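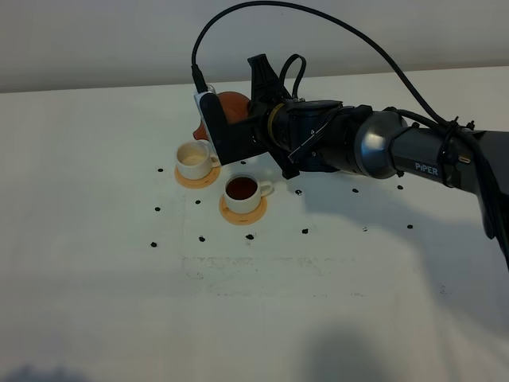 Haddad asked after the March report whether a policy trained on pouring demonstrations would learn when to stop, or would simply replay an average pour. The question shaped the work covered below, and the second half of the period was given over to it.

Project Skalten, progress report to the Ultlow fund
Submitted 21st June

The task is fixed: tea is poured from a held teapot into two small cups standing close together. The training set now holds 293 demonstrations, all recorded on the Dultthorpe bench. We set aside the remaining collection budget for corrections — short segments in which an operator takes over during a failing pour.
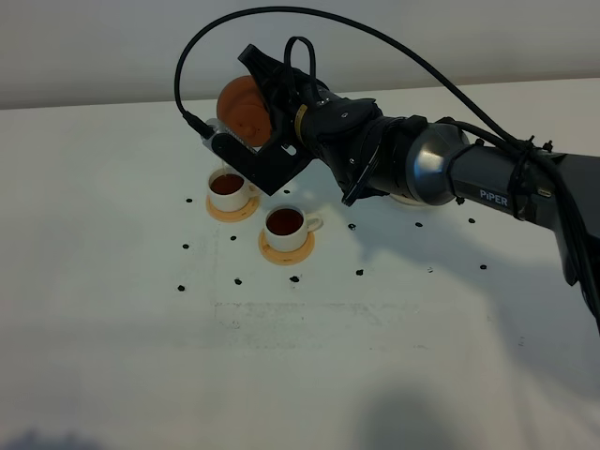
WORK PACKAGE 2: STOPPING BEHAVIOR

The baseline policy predicts arm motion in short chunks and has no explicit estimate of fill level. In testing it tended to stop on elapsed time. When the stream was thin it stopped early, and when the pot was full it stopped late.

We added a second output that predicts the remaining fill and is trained on labels taken from the last part of each demonstration. Chunk length was cut when this value is low, so that the policy looks again before committing to more motion.

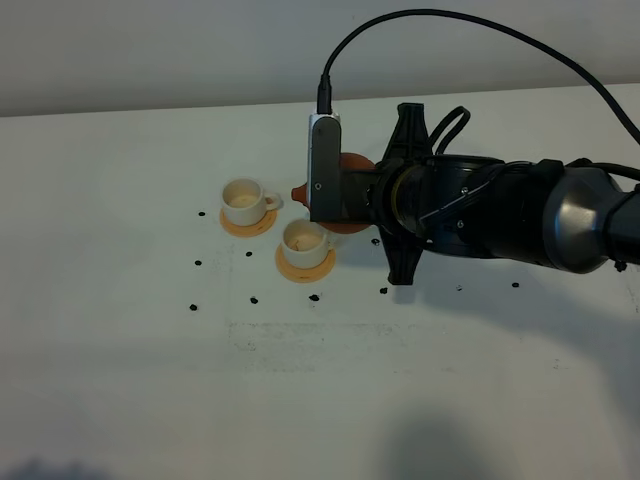
The change made late stops less frequent. It did not help with the move between cups, where the spout is sometimes lowered before it has cleared the first rim. We trained 3 seeds of each variant, and the difference between seeds on this part of the task is still larger than the difference between methods.
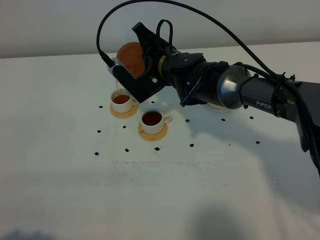
Pouring into the left cup, PiPER arm.

Next period: 200 evaluation pours per variant, with starting cup positions drawn at random from a fixed list. No change to the budget is requested.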